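Rice cooker cake

Rice cooker cake is a plain sponge baked, or more strictly steamed with ambitions, in an electric rice cooker. It is eaten mainly by people who own a rice cooker and no oven, and by people who own both but have lost the will to clean the second one. The result is a low, round, pale yellow cake with a browned crust where the batter met the pot.

Method

The batter is the usual one of eggs, sugar, flour, a little oil and milk. Most recipes call for 3 eggs, whisked until the arm gives out. The inner pot is greased, filled no more than halfway and knocked on the worktop to bring up the large bubbles, a step cooks defend fiercely. The lid is then shut and the cook setting pressed.

Trouble starts here, as a simple cooker judges its contents by temperature and has no opinion on cake. Many machines click over to "keep warm" after a few minutes and have to be pressed again, sometimes 3 times. Models with a cake setting run for between 30 and 60 minutes without supervision, which removes most of the work and all of the suspense.

The cake is turned out upside down, so that the browned base becomes the top. Slices cut from it show a soft yellow crumb with golden-brown edges and, in less fortunate cases, a seam of raw batter in the middle. Opening the lid early to check for this seam is the commonest cause of it.

The lid

Much of the literature, such as it is, concerns the lid. Steam gathers on its underside and drips back on to the cake, leaving small craters. Some cooks stretch a tea towel beneath it, a practice that makers' handbooks tend to forbid. Cookers with a perforated inner plate cope better, provided the plate is washed. One that last met a fish stew will make its views known, and vanilla is no match for it.

Regional habits

In Clanholm the cake is served plain, on a white plate, on the grounds that icing is a form of apology. Grarstead takes the opposite view and adds jam. The Grarstead autumn fair, held on a Saturday in November, has a class for cakes "made without an oven" — the wording was changed after an entry arrived that had been made without eggs, flour or much thought.

The Likis, a small cooker sold locally by the firm of Aksoy, is prized in both towns for its even browning and disliked for its bleep. Owners of other makes say there is no difference in the crumb. Owners of the Likis say this is what they would expect them to say.

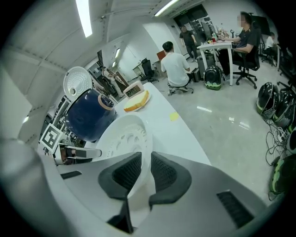
Leftover cake keeps for a day or two in a tin and dries out quickly after that. It can be revived by steaming, for which a rice cooker is well suited, or turned into trifle, for which it is not.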